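Winter tyres or all-season tyres for a small hatchback that mostly does short trips?
Posted in Tyres and Wheels, January, 7.42 am, by didus_driver

Hello all, and sorry in advance if this has been asked a hundred times. I did have a good read through the older threads but they mostly seem to be from people with big four-wheel drives, and I'm in a little hatchback with a small engine and not much weight to it.

We moved to Cirnska in the autumn, which is up a hill -- a proper hill, with two bends in it that never see the sun between November and February. Where we lived before was flat and near the sea, and I honestly never gave tyres a thought beyond whether they were legal. Last week I slid very gently past my own turning at a speed you could have walked at, and it rather shook me up. No harm done, but I had to sit for a minute with the hazards on before I felt like trying again.

The car came with ordinary summer tyres and they have plenty of tread left. The local garage, Tjoa, has offered me either a full set of winter tyres on spare steel wheels or a set of all-seasons fitted to the wheels I've got. They were very nice about it and didn't push me either way, but it does mean I've come home none the wiser! I do mostly short trips, to work and the shops and back, plus a longer run to see family every couple of months, and that one is nearly all motorway.

Would all-seasons be enough, or is that a false economy? And is it really true that I can't just put two winter tyres on the front and leave the back as it is? The front wheels are the ones doing the driving, so it seems sensible to me, but my brother-in-law went quite pale when I suggested it.

Thank you for any help, and for reading this far.

onura_hill_farm

Welcome to the hill life! I've been driving up and down one much like it for longer than I care to admit, and everybody has one of those slides in their first winter, so please don't feel bad about it.

I'll take the second part first, as it's the one that matters most. Your brother-in-law is right. Please don't fit only two. With grippy tyres on the front and summer tyres on the back, the front will turn in nicely and the back will carry straight on, and on a downhill bend that means the car swaps ends before you've had time to think about it. Whatever you choose, do all four wheels, and all four the same.

As for which, I would look at how many mornings you really have ice or packed snow on the road. Here at Onura we have it for weeks, so I run full winter tyres on their own wheels and swap them over myself in the shed. If you only get a handful of bad mornings, a decent all-season with the three-peak mountain and snowflake mark on the sidewall will do you very well. Do look for that mark, and don't go by the letters M+S on their own, which tell you much less about how the tyre behaves in snow.

One cost people forget is storage. A second set of wheels needs to live somewhere dry and out of the sun, and if you haven't got a shed or garage you may end up paying somebody to keep them. On the other hand, your summer tyres aren't wearing while the winters are on, so the money isn't lost, it's only spent earlier than you'd like.
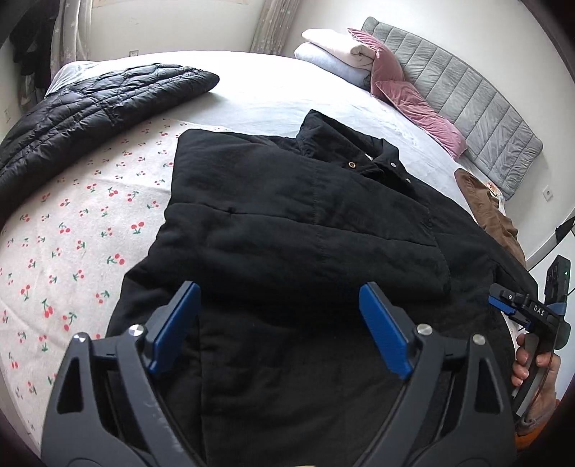
Tyres are only half of it, mind you, and I'd put together a winter box for the boot while you're at it. Mine has a folding shovel, a torch, a scraper, an old bit of carpet to put under the wheels, a flask when I remember it and something properly warm to wear. A black padded jacket with a snap front and a collar is ideal, the quilted sort, as you can do up snaps with cold fingers far more easily than a fiddly zip. Add something reflective to go over the top if it's black, though, because you'll be very hard to see at the side of an unlit road. Check the box at the start of the season and put back whatever the family has borrowed.

tread_and_butter

All-seasons. Had mine on for two winters, 129 a corner fitted, no complaints. Keep your pressures right and check them when the tyres are cold.

slow_lane_sue

I agree with most of what's been said, but I'd add a few things as somebody who also drives a small light car. I did 937 miles in mine last winter, nearly all of it school runs and shopping, and the thing that helped me most was learning to slow down well before the bend and not in it. Second gear, gentle feet, and leave a great big gap to whoever is in front -- far bigger than feels polite.

I went for full winters in the end and I do love them, but I'll be fair and say they feel a bit soft and squirmy on a mild day, and I notice it most on the motorway. If your long family run is important to you, that might tip you towards the all-seasons.

Do also ring your insurer before you have anything fitted. Mine wasn't bothered in the least, but they did ask for a note to be put on the policy, and it took two minutes on the phone. And if you buy second-hand, look at the four-digit date code on the sidewall. The first two digits are the week and the last two are the year, and I wouldn't touch an old set however deep the tread looks.

Let us know what you go for!

Last updated: January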